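Section 3. Setting Up Your Terno Countertop Dishwasher

This section covers placement, water connection, drainage, and the first cycle. Read it to the end before plugging in the appliance. Installation for rental properties may also be subject to the rules of the building; consult the property manager where applicable.

3.1 Before You Begin

Remove all packing material from the inside of the tub, including the foam block under the lower spray arm and the tape across the cutlery tray. Keep the carton until the first full cycle has finished without a fault. A return without the original carton may be refused.

Check that the following items are present:

Inlet hose with threaded ends
Drain hose with hook
Faucet adapter and two rubber washers
Measuring cup
Funnel for dishwasher salt (hard-water models only)
Warranty card

If any item is missing, contact the Brundside service desk before continuing. Do not substitute a garden hose, a washing machine hose, or a hose from an older appliance. The inlet hose supplied with the Terno contains a check valve and is matched to the inlet fitting.

CAUTION: The appliance is heavy and the weight is concentrated toward the rear. Two people should lift it. Hold it by the base and never by the door or the door handle.

3.2 Choosing a Location

1. Select a flat, level surface that can bear the full weight of the appliance with water and dishes inside.

2. Confirm that the surface extends past all four feet. The feet must not rest on a sink rim, a drop-in cutting board, or the joint between two countertop sections.

3. Leave a clear space of 3 inches behind the appliance so that the hoses are not bent sharply.

4. Leave 20 inches in front of the appliance for the door to open fully.

5. Place the appliance within reach of both the faucet and a grounded outlet. The power cord must not pass over the sink or behind a stove.

Note: Steam leaves the vent above the door during the drying phase. Wall cabinets with a painted or veneered underside may discolor over time if they hang directly over the vent. Where this cannot be avoided, fit the steam deflector, sold separately under the Wieczorek accessory line.

3.3 Protecting the Countertop

The feet of the appliance are fitted with rubber pads. On most surfaces these pads leave no mark. On some polished or patterned surfaces, rubber left in place for a long period may cause a faint yellow or gray stain that cannot be removed by cleaning. Place a clear plastic disk or a thin cork mat under each foot if you are unsure how the surface will respond.

Natural stone should be sealed before the appliance is set in place. Test the seal by leaving a few drops of water on the surface for ten minutes. If the surface darkens under the drops, apply a sealer that is suited to the stone and allow it to cure for the time stated on its label.
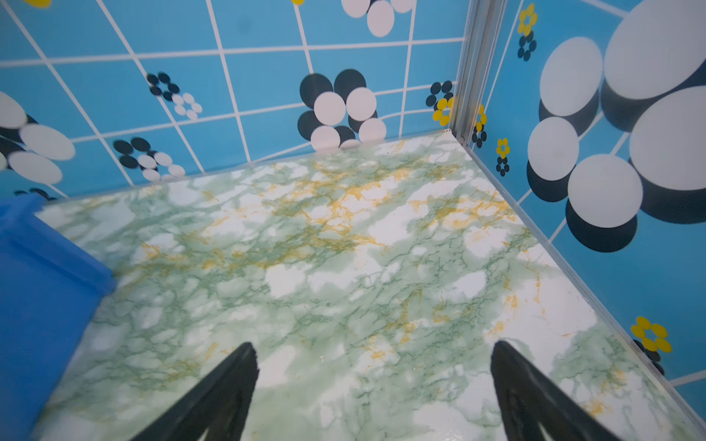
Wipe the surface with a damp cloth and a small amount of dish soap, then dry it fully. Grit trapped beneath the feet may scratch the finish when the appliance vibrates. Do not slide the appliance into position. Lift it, lower the rear feet first, and then lower the front.

To level the appliance, turn the front feet by hand. Turning a foot clockwise, as seen from above, lowers that corner. The door should stay where it is left when opened halfway. If it swings or drops to one side, adjust the feet again.

3.4 Connecting the Water Supply

1. Unscrew the aerator from the faucet. Set it aside with its washer.

2. Run the cold water for one minute to clear any loose scale from the faucet.

3. Place a rubber washer inside the faucet adapter and screw the adapter onto the faucet by hand. Do not use pliers. The threads are easily damaged.

4. Attach one end of the inlet hose to the adapter and the other to the fitting marked IN at the rear of the appliance.

5. Open the faucet slowly and watch both connections for two minutes. If water appears, close the faucet, remove the hose, and reseat the washer.

Pull-out and pull-down spray faucets must not be used with the adapter. The flexible hose inside such a faucet is not intended to be held under pressure for the length of a wash cycle. Owners with this type of faucet should have a qualified plumber install a branch valve below the sink.

Note: The appliance may be connected to hot or cold water. The incoming water should not be hotter than 140 degrees F.

3.5 Connecting the Drain Hose

1. Push the drain hose onto the outlet marked OUT until it meets the collar.

2. Tighten the spring clip.

3. Hang the other end of the hose over the edge of the sink with the hook provided. The end of the hose must point down and must not touch the bottom of the sink.

4. Confirm that no part of the hose rises more than 2 feet above the base of the appliance.

Keep the sink free of dishes and standing water while the appliance is running. If the hose end becomes submerged, dirty water may be drawn back into the tub at the end of the cycle.

CAUTION: Do not extend the drain hose. A longer hose places extra load on the pump and voids the pump warranty.

3.6 Electrical Connection

The appliance draws 1,075 watts while heating. Connect it to a grounded wall outlet that is not shared with a microwave oven, toaster, or electric kettle. Extension cords and power strips must not be used.

If the outlet is fitted with a test button, press it before connecting the appliance to confirm that it trips, and then reset it. An outlet that fails this test must be replaced by an electrician before the appliance is used.

3.7 Running the First Cycle

The first cycle is run without dishes and without detergent. It rinses away residue from the factory test, and a slight smell of rubber or machine oil is normal during this time.

1. Close the door until it clicks.

2. Open the faucet fully.

3. Press POWER. The display shows two dashes.

4. Press PROGRAM until the Rinse light comes on.

5. Press START and close your hand away from the vent, which becomes hot.

6. Remain nearby until the cycle ends. Check beneath the appliance and at each hose connection for drips.

7. When the display shows End, press POWER and close the faucet.

A small amount of water left around the filter is normal. It keeps the pump seal from drying out and should not be wiped away.

3.8 If the First Cycle Does Not Finish

Display shows E1: No water is entering the appliance. Open the faucet fully and check the inlet hose for kinks. Press START to resume.

Display shows E3: The water is not heating. Switch off the appliance, wait five minutes, and try again. If the code returns, contact the service desk.

Display shows E4: Water has been detected in the base. Close the faucet at once and unplug the appliance. Do not tilt it to empty the base, as water may reach the control board.

Appliance hums but does not drain: Confirm that the drain hose is not pinched behind the appliance and that its end is below the permitted height.

Door will not latch: Check that the lower rack is pushed all the way in and that no packing tape remains around the door seal.

Service requests may be submitted through the Ziltmont parts and repair center or through the dealer. Have the model number and serial number ready. Both are printed on the label inside the right edge of the door.

Continue to Section 4, Loading the Racks.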